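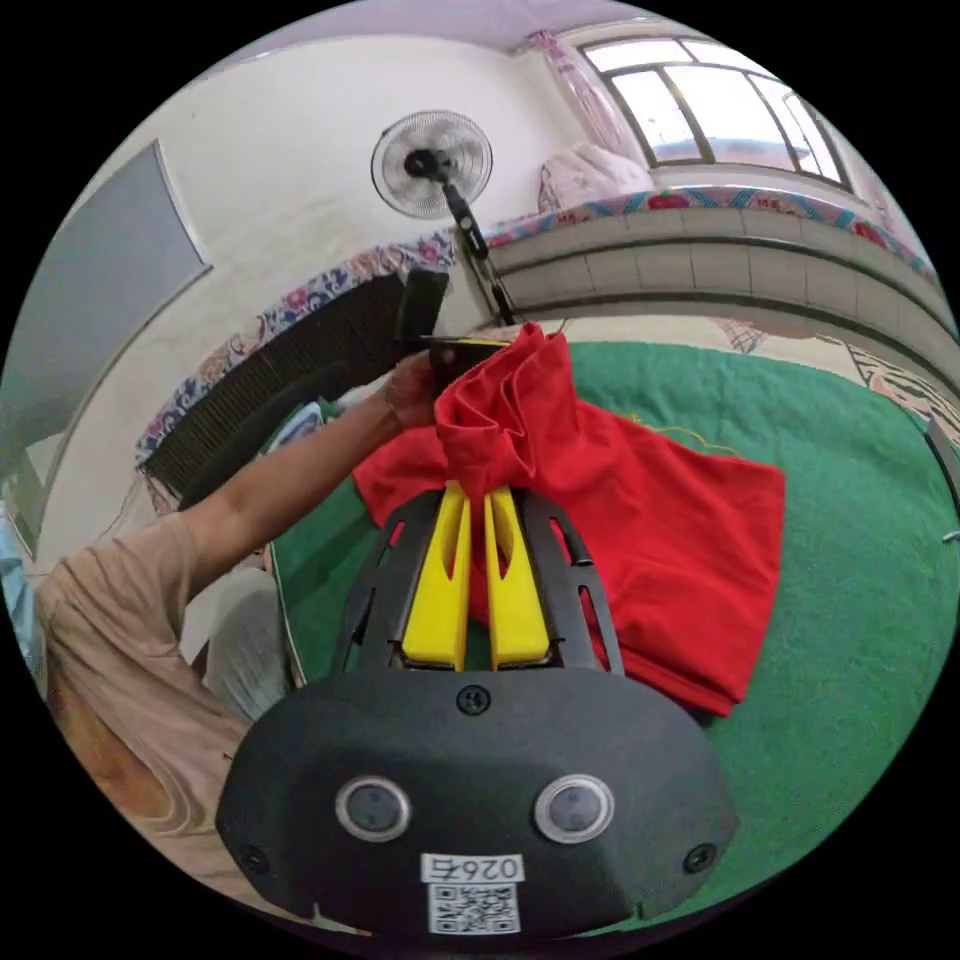 Levchenko

Tuesday, Drestside, upstairs

2 comments 17 shares

Folding on a soft surface, continued. Same question as last entry: how much of the mess in a finished stack comes from the fold itself and how much from what the thing is lying on. The big table downstairs gives a clean fold nearly every time, so the bed is the harder case and the one most people at home use.

Red garment again. I keep going back to it because the color makes every crease easy to see against the green. The straight hem is the useful edge. If the hem is square to the body before the first fold, the rest mostly looks after itself. If it isn't, no amount of patting helps later.

What went wrong early on was lifting too much at once. Grab a handful near the top and the fabric stands up in loops, and the panel below picks up slanting creases. Those creases stay in when you fold over them. Smaller pinches are slower but leave the panel flat.

There was a loose yellow thread on the green next to the garment. I can't match it to anything in the Wovness box. Check the seams on the other pieces before they go back in.

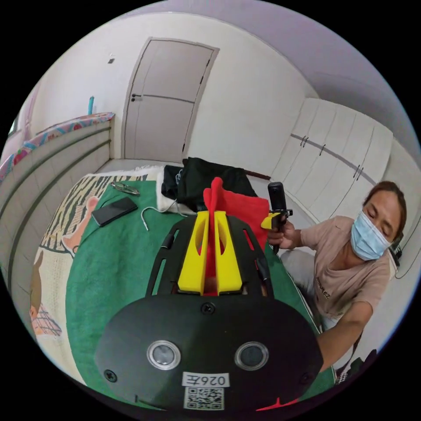 Pinching in the middle

Tried the middle pinch as a way to find the center line. You take the cloth at one point, let it come up in a peak, and let the rest hang off to one side. It works on handkerchiefs and on the small Skolo napkins. On anything with more shape to it the peak leans, and the line you get when you set it down is not the center at all.

Notes for the sheet:
- Pinch at the edge, then walk in. Don't start in the middle.
- Lower it far side first. Dropping it straight down puts a ripple under the top layer.
- Smooth outward with the flat of the hand, 2 passes. More than that starts to drag the layer underneath.
- If the cover below has moved, stop and pull the cover tight before going on.

The last one matters more than I expected. A wrinkle in the cover reads through to the garment, and then you spend your time fixing the wrong thing. I want to try a board under the cover, or tucking it in hard on both sides - ask downstairs whether the thin board is free.

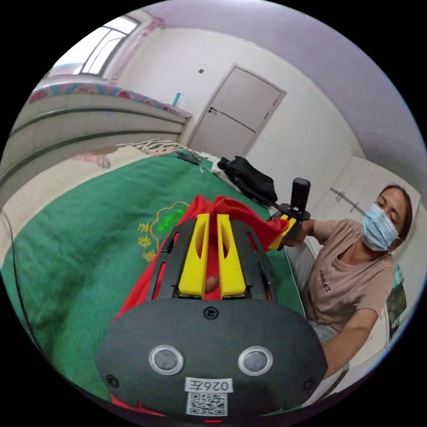
Corners are the next thing to settle. My draft says to hold the near corner still and bring the far one over, and I have been writing it as one motion. It should be two: pick up the far corner and raise it clear, then bring it across. Pulling it across while it is still touching makes the rest bunch up behind. A corner kept pinched, like the far one of the red cloth on the bed, shows you how much slack is left before you commit to the fold. I'd also like the step to name which corner, using something fixed in the room. "The corner nearest the pillow" is easier to follow than left or right, which changes as soon as you move to the other side of the bed.

Folded width is still coming out uneven from one try to the next. I want 17 cm across so it fits the narrow shelf. Will cut a card strip to that width and lay it on the panel before the side folds.

To do
- Card strip, 17 cm
- Rewrite corner step as two motions
- Ask about the board
- Repeat with 3 of the darker pieces, same cover
- Wovness box: go through seams for pulled yellow thread

Stopped at the corner step. Sheet is still in draft, page 87 of the shared binder.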